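Hand-Held Gripper Station Checklist, Room 302
Nendmont site, Monday round
Checked by: Zubaida Gondal
Reviewed by: Sivaprasad Raju

Mark each line OK, FIX or N/A. Comments go under the line they belong to. Anything marked FIX has to be closed before the next session starts.

1. Gripper fingers free of cracks and burrs. OK

2. Pads seated square and tight on both fingers. FIX
Left pad on the Ultton unit moves when pushed by hand. Retighten and check again after 4 grasps. If it still moves, swap the pad and tag the old one.

3. Fingers open and close over the full stroke without sticking. OK
Slight squeak at the end of the stroke. Same comment as last round. Not a stop item.

4. Bagged goods picked up by the film or seal, with no sharp edge touching the bag. OK
Watched several picks. Operators should bring the pads in slowly on thin plastic. The Penner work rule says to stop at first firm contact, and new operators tend to squeeze past it.

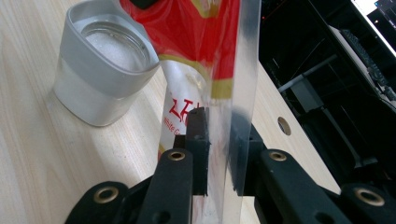
5. Open food containers kept clear of the gripper's path. OK, with comment
The rule allows an open container on the table only while it is part of the task. Lids go back on between tasks. Granular products get into the finger joints and are slow to clean out.

6. Spills wiped before the next pick. OK
Dry cloth first, then damp. No compressed air near food items.

7. Cables routed off the floor and away from the operator's feet. FIX
One cable crosses the walkway behind the Pilleck rack. Needs 2 clips.

8. Operator has room to step back from the table. OK

9. Food used in sessions labeled "not for eating" at the end of the day. FIX
Labels ran out. Zubaida has ordered more. Use tape and a marker until they come in.

10. Session log filled in and signed. OK
Entry 13 has no end time. Operator was asked to add it.

Reviewer's comments: Items 2 and 7 can be closed by the station lead with initials. Item 9 stays open until the labels are in the drawer. Please stop writing "same as before" on item 3 and put down what was heard and on which unit. S. Raju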